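I've been through plenty of guest amenity packs for our rooms at Tritholm, and the Celley set is the first one I'd happily take home! We ordered 50 in April, and I've been a bit of a pest about them ever since — ask anyone on the second floor.

The packets are white with deep green lettering, and they look lovely together in a drawer.

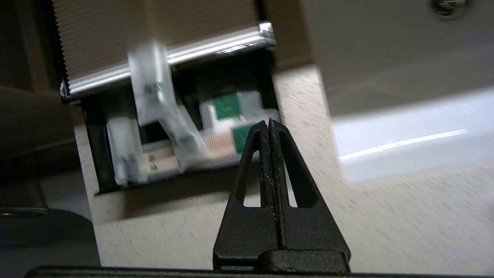 *Tritholm Guest Rooms Team*

My favourite is the comb. It's a light colour with fine teeth, and it goes through my thick hair without snagging (the old ones lost teeth in a week). The small white box with the dark green label is a nice touch too.

One grumble: the packets are slippery and slide about if you stack them. I'd still reorder tomorrow.

— Glykeria Sarantis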